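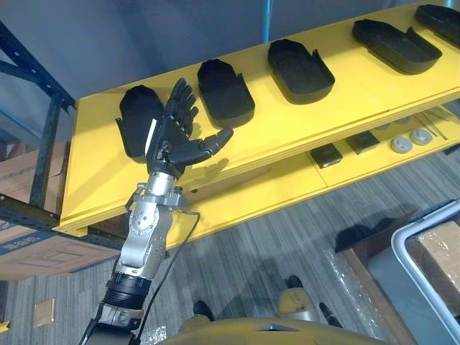 Fig. 1. Black moulded trays set out in a row on the top level of a yellow shelf unit.

Unit 8: Shelf Layout for Moulded Trays

1. Scope

These notes cover the placing of shaped trays on open shelving at a packing or assembly station. Flat-bottomed boxes were dealt with in Unit 2 and are not repeated. Bring the Plellska worksheet to the July practical.

2. Terms

Pitch: the distance from a point on one tray to the same point on the next.
Rim: the raised edge that keeps the contents in place.
Heading: the direction in which the rounded end points.
Key: any notch or tab that breaks the outline on one side.

3. Pitch and heading

The trays in Fig. 1 are shaped like shoe soles and are evenly spaced, with all the rounded ends pointing the same way. A common heading allows one reaching movement to serve every position. A tray turned end for end changes the side on which its key lies, and the error can be found by looking along the row.

Pitch is set from the widest part of the tray plus finger clearance on both sides. It is not set from the length. For a usable shelf run of 800 mm and a pitch of 160 mm, five positions are available. Any remainder is left at the far end of the run and is not shared out between the trays.

4. Colour

Black on yellow gives a strong contrast, and the outline of each tray can be picked out quickly. Shadows on the front panel do not affect the reading of the top surface. Glossy shelf coatings should be checked under the station lamps before use.

5. Levels

The top level is kept for trays in current use. Smaller items go on a lower level, as on the right of the unit in Fig. 1. The gap between levels must admit the hand and the item together.

6. Exercise

Draw the Skundumley shelf in plan at a pitch of 160 mm. Mark the heading and key side of each tray. Repeat for a pitch of 200 mm and state how many positions are lost. Label the drawing with job number 2815.

Related items
Unit 2: Flat-bottomed boxes
Unit 7: Reach and shelf height
Pleretti worksheet: rims and edges
Cheng station: plan drawings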